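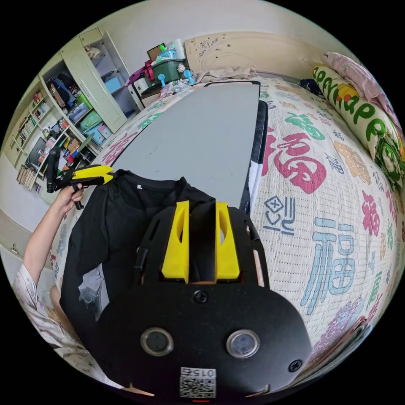 Dunlow opens clothing repair and exchange service in Berley

BERLEY, September — Dunlow, the textile reuse company, announces the opening of its first permanent service for repair and exchange of everyday clothes. The new place is located in the former shoe store on Ayala Street, next to the bus terminal, and it will receive the public from the middle of this month.

The service has the name Lukura. It is made for people who have clothes in good condition which they do not wear any more, and for people who have clothes they like but which need a small repair. Both kinds of visitor will use the same counter, and no appointment is necessary.

At the exchange side, visitors can bring T-shirts, sweaters, pants, skirts, jackets and children's clothes. Each accepted piece gives one credit, and one credit can be used to take one piece home. Heavy coats give two credits. The credits stay valid for 6 months and they can be given to another person in the same household. Visitors who have nothing to bring can also take clothes, for a fixed price of three dollars each piece.

All clothes must be washed and dry when they arrive. Underwear, swimwear and socks are not accepted, with exception of socks that are still in their package. Clothes with a company logo are welcome, but work uniforms with a name on them should stay at home. Please empty the pockets before you come. In the trial period the staff found many keys, and not all of them went back to the right owner.

At the repair side, the team will replace buttons and zippers, close open seams, shorten pants and mend small holes in knitted fabric. Simple repairs cost between four and twelve dollars and are ready in one week. For leather and for wedding clothes, the team does not do the work itself, but it keeps a list of local tailors at the counter.

The opening follows a trial which Dunlow made last spring in a rented room behind the Berley public library. During this trial 33 repair evenings took place, and nearly 500 households brought at least one bag. The most common piece was the cotton T-shirt, and the most common repair was the zipper of a child's jacket. Many visitors asked for a place with longer hours and with a mirror, and the new location has both.

Some rules have changed after the trial. The limit of ten pieces per visit is now fifteen. Pieces are no longer separated into women's and men's racks, but are arranged by type and size. Sizes are measured by hand and written on a paper tag, because the size printed by the manufacturer was often different from the real one, especially after many washes. Visitors who kept credits from the trial can still use them until the end of the year, also if the card is damaged.

Clothes that stay on the racks for too long will be sent to the Dunlow sorting hall outside of the town. There, cotton is cut into cleaning cloths for workshops, and wool is collected for filling material. The company publishes the weight of these materials two times per year on a board at the entrance of the hall, and the same numbers will now be shown also in the Ayala Street location.

Lukura will offer a sewing course for beginners too. The first course has four evenings and begins at 6:30 p.m. Participants learn how to sew a button, how to make a straight hem and how to choose the correct thread. The machines are provided. The price for the complete course is 40 dollars, and for students it is half. Registration is possible at the counter only — the website does not yet support payments.

The location is open from 10 a.m. to 7 p.m. on weekdays and until 4 p.m. at the weekend. The entrance has no steps, and there is space for strollers inside. Parking on Ayala Street is limited, so the company recommends to come by bus, or to use the public parking lot behind the terminal, 100 meters from the door.

For the opening day, the first simple repair of each visitor is free of charge. Representatives of the press are invited to visit the workshop one hour before the doors open.

About Dunlow

Dunlow collects, sorts and repairs used textiles in the Berley area. The company operates one sorting hall and collection containers at schools, supermarkets and apartment buildings. Lukura is its first location with direct service for the public.

Press contact: Dunlow press office, Berley. Price lists and the course schedule are available on request.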